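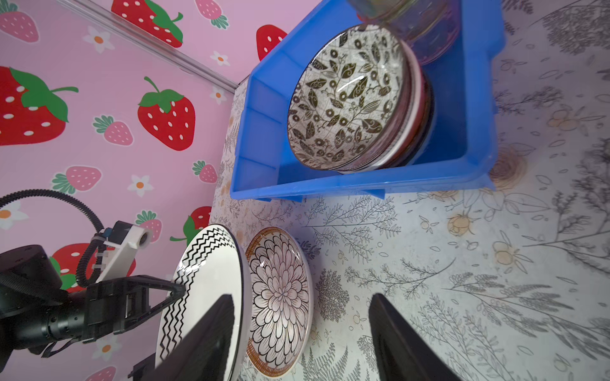 **Slide 1. Hello, and sorry about the title**

"Odd Plates: A Defense." Ten minutes, they said. I have owned dishes for longer than that, so we'll skip most of my childhood.

Thank Periklis for the introduction. Thank the Brirnbridge Housewares Evening for the invitation. Don't mention the parking.

Open with the question: who here owns a matching set? (Wait for hands.) Who owns all of it, still, with every piece? (Wait for the hands to go down.) Let them enjoy that for a second.

**Slide 2. The blue bin**

Leave the first slide's photo up while I talk.

- Point at the zigzag plate and the flower plate, both up on edge. They have no business together. One looks like a heart monitor and the other like somebody's good curtains.
- The leafy bowl in the bin is the peacemaker. Olive-brown goes with nearly anything, including gravy.
- Strawberry wallpaper, botanical tabletop. If your room is already shouting, a plain white dinner service just looks frightened.
- The tinted tumbler leaning at the back. Glasses do not stack with bowls. We all do it anyway. Move on quickly.

**Slide 3. What a set costs you**

My aunt's wedding service: 16 place settings, used each January and otherwise kept behind glass like a museum of soup. When one plate chipped she stopped inviting people. With odd plates you lose one and the dinner goes ahead.

Yhon will object that guests fight over the nice one. Let him. Last time it was the chrysanthemum, and he was the one fighting.

**Slide 4. Putting them away**

Slow down here, this is the part people write in about.

1. Sort by size before pattern. Pattern is for showing off, and size is what keeps the pile from sliding.
2. Plates stand on edge in the rack, faces the same way. Deep bowls get their own corner.
3. Pick a plate up by the rim and look at it for once. You paid for those zigzags, all three rows of them, and most nights they're under a potato. 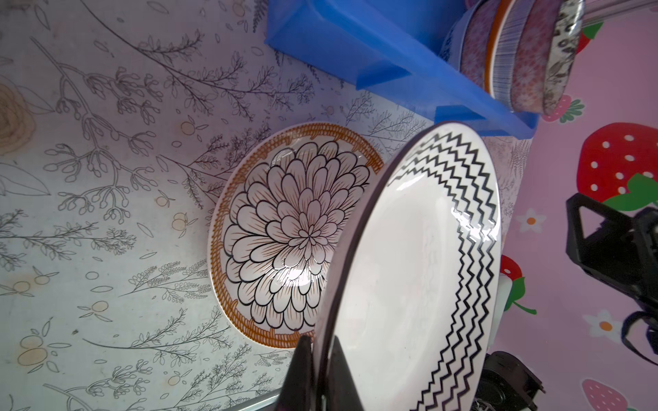

4. Keep the loud patterns where you can see their edges. A blue-and-white rim next to an orange one is how you find the plate you want without unloading the rack.
5. Trivets and coasters live somewhere else. I don't care where. Ataahua keeps hers in the oven and we have talked about it.

**Slide 5. Buying rules**

Never more than 2 of anything. Never a plate you'd be afraid to drop. Turn it over, check the foot for chips, then pretend to be undecided.

If there's time, tell the Drostum flea market story. Short version only: the box, the rain, the gravy boat. Skip the bus.

**Questions**

Somebody will ask about the dishwasher. Look at Roman.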